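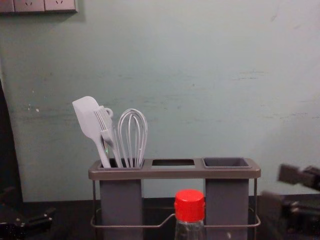

Mererid Maddocks left a comment under my last post wondering why on earth we need so many goes at putting a kitchen tool in a pot. Surely the thing gets it after three? I did laugh, and then I went and looked at our tally and stopped laughing, as we're at 105 and I'd only call 42 of them any good.

So, Mererid, what goes wrong is mostly me. I'm the one driving the arms, and the learning system copies whatever I do, dithering included. If I hover over the holder for ages deciding which slot to go for, that goes in as well, and out comes a robot that hovers! Eirlys Craddock is much better at it (she has the patience for it, and steadier hands) and her runs are lovely and smooth. We tried using only hers for a bit, but then the thing had hardly seen a fumble and had no idea how to get out of one.

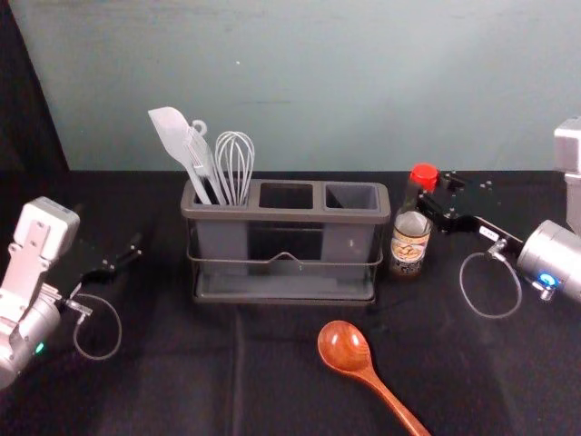 The other half of the job is shuffling things about between runs. A spoon a bit further over, handle pointing another way, the sauce bottle on a different side of the holder. I used to do it by feel and found I was putting the spoon down in nearly the same spot every time, so now I've got a list of 9 layouts and I work through it with a cup of tea going cold somewhere behind me.

We've named this batch Rimeck, after Pitent got too muddled to carry on with. I'm still going back through the Pitent runs and chucking out the ones where I let go too early. Eirlys wants to keep a few of those, and she may well get her way. More driving tomorrow, spoons again.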